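8 Oct 2025
By the Community Desk

Open day at Gatchalian draws a full house of curious neighbors

If you drove past the old Gatchalian mill building last weekend and wondered why cars were parked all the way down to the creek bridge, the answer is robots. Hakus, the automation firm that moved into the building in April, opened its doors to the public for the first time, and by the time the coffee urns were put away 962 people had signed the guest book at the front desk. That is a very respectable turnout for a town our size, and a good many of those visitors were under the age of ten and pulling their grandparents along by the sleeve.

The company makes handling equipment for small warehouses and packing houses, the kind of place where a few people spend their days moving things from one box to another. Its main product is a system called Tilach, and most of the afternoon was built around it. Visitors were taken through in groups, starting in the former carding room, where the engineers have their desks, and finishing on the ground floor, where there were folding chairs, a big screen and a plate of oatmeal cookies that did not last past the second tour.

What seemed to surprise folks most was how much of the work goes on inside a computer. Before a new movement is tried on a real machine, the engineers told us, it is practiced over and over in simulation, with a make-believe arm and a make-believe room, and the view from the gripper itself is one of the things they study. A single grasp might be run through 1370 times in one night, each time with the part sitting a little differently, and in the morning somebody comes in with a cup of tea and looks over the results.

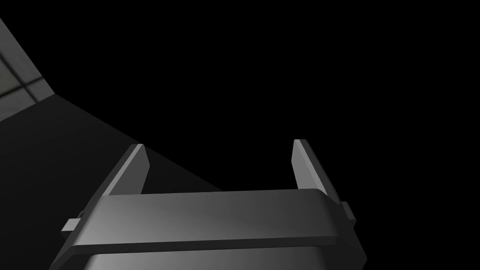
The staff were patient with questions, and there were plenty of them. One gentleman in the second row, who put in a great many years at a cannery, wanted to know what happens when a jar is slippery. The engineer leading the talk spent a good ten minutes on that one - fingertip pads, squeezing force, how quickly the arm can safely speed up - and the two of them were still at it by the door when the next group came in. A girl in a soccer uniform asked whether the robot ever gets bored. She was told that it does not, but that the people watching it sometimes do, and that got the biggest laugh of the day.

After the talk, visitors could take a turn at the practice stations, steering a simulated gripper with a small hand controller and trying to close it on a block. It is a good deal harder than it looks. This reporter managed it on the fourth try and was beaten soundly by a boy who needed only one. The stations will be going on loan to the Gelen branch library next, where anyone with a library card can sign up for a half-hour session at the front desk.

There was some talk of jobs too, as you would expect in a building where so many local families once earned a living. Hakus now has 53 people on the payroll at Gatchalian and says it is looking for more, mainly in assembly and testing, with training given on site. Application forms were stacked beside the guest book, and the stack was a lot shorter at closing time. A couple of visitors said frankly that they worried about what machines like these mean for packing work in the county, and the company took those questions from the floor along with all the others.

The building itself had its share of admirers. The new owners have kept the maple floors and the tall windows on the creek side, and 2118 square feet of the upper story has been left unfinished for now, with plans to turn it into a classroom. Several former mill hands went up to have a look and stayed a good long while, showing one another where the looms had been.

Hakus plans to hold another open day in the spring. School groups that would like to visit before then can ask at the front desk, which is open on weekdays from nine to four. Please park in the lower lot, as the creek road is narrow and the school bus needs room to turn.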